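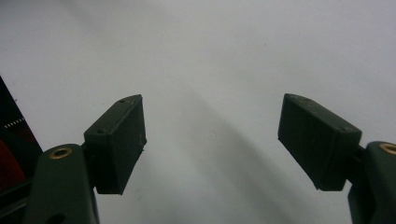 The plain white surface, Hurnmont project

A White Table for Small Things: Summer Project Report
Design for Everyday Work, second year
Handed in Aug 31, 2024

How I ended up with a table

My first idea for the summer project was a folding shoe rack. I'd drawn it and everything, and then I spent a morning at the Hurnmont reuse shop, where people drop off kitchen stuff and odds and ends, and I watched one afternoon's donations get sorted on an old brown table with a wood grain so busy you could lose a teaspoon on it. I'm only slightly exaggerating! Corks, curtain hooks, brown buttons, the little rubber feet off chopping boards – they all sank into the pattern. Shoe rack abandoned.

The brief we were given was wide open (change one thing about a place where people work with their hands, and write it up in no more than 3,000 words, so I've got room to spare). Mine became: make a better sorting table for small household items, on a student budget, using the space they already had in the back room.

The room

It's long and narrow with a sink at one end and shelving down the wall opposite the window. Donations come in by the side door and get put down on whatever is nearest, and usually that was the table I was trying to clear. The light is lovely until lunch and then rather gloomy. There's a strip light but it hums, so people tend to leave it off, and I have to say I joined them.

I drew a plan of the room and got it wrong the first time (I'd forgotten the door opens inwards). The second plan is in the appendix. If you look at it, the table is the shape with the T on it, and the shape with the K is the Kelemen unit, a big old set of drawers that everybody calls by the name on its label. It doesn't move. I tried.

Choosing the top

I went back and forth on colour far longer than I'd planned to. My tutor group was keen on a mid grey, and somebody lent me an offcut of a very smart green, which I loved and which was hopeless with anything dark on it. In the end I laid the same handful of bits on each sample – screws, a cork, a black bottle stopper, some cup hooks, a pale button – and looked at them from standing height with the light off.

White won easily for nearly everything. Dark things jump out at you, brass and copper look warm and obvious, and even a speck of grit shows up. The trouble is what you'd expect: white buttons, clear plastic lids, anything glass. I got round it with a blue tea towel folded at one corner, and the clear and white things go on that. Not exactly high design, but it gets washed with the rest of the towels and I haven't come up with anything nicer.

I also wanted it plain. The first sample I was offered had a faint speckle and it looked clean in the shop, but at the table I kept picking at the speckles thinking they were crumbs. So, plain. The one I used came from Trevisero, a surplus place out past the ring road, who had it down as a return and were happy to see it go. Carrying it home on the bus was a mistake I won't repeat.

Laying it out

My early drawings had the whole top divided up, with trays along the back and sides and a sort of gutter at the front. It looked brilliant on paper. When I mocked it up with shoebox lids there was hardly anywhere left to tip a bag out! I took the lids away until sorting felt comfortable, and what was left was a single row at the back: one for fixings, one for cutlery, one for kitchen bits, and one that I labelled "ask".

The middle stays as open white surface. You tip a bag out, spread it flat with your hand, pick things over, push the rubbish to the near edge and sweep it into the bin. If I did the project again I'd start from that open patch and add things slowly. I lost most of July to the trays.

Trying it out

I did 2 proper sessions at the shop and a few shorter ones on my own. Things I wrote down at the time:

Tipping out is noisy. A thin mat underneath the top helped a bit.
The height was fine for me and too low for anyone taller, who leaned on their elbows.
Glare by the window in the morning. Turning the table side-on sorted most of that.
"Ask" filled up fastest. Mostly it was parts of things, and a key.
Tea rings show up horribly, so mugs now live on the Kelemen unit.

The glare is the bit I'm least happy with. I'd been told to try a duller finish and I didn't have the money left for another top. A blind would do it as well. I've left a note about blinds with the shop, along with the Dokden catalogue page for the cheapest one I could find.

What it cost and what's left to do

The top was the main expense, then the mat, then felt pads for the legs. The shoebox lids are still shoebox lids. I meant to make proper trays and I've got the pieces cut, they just need gluing – I'm back in town before term starts and will drop them off then.

I still need to take the corners down as well. They're sharper than I'd like at hip height and I've got the bruise to go with it. The sanding block is already in my bag.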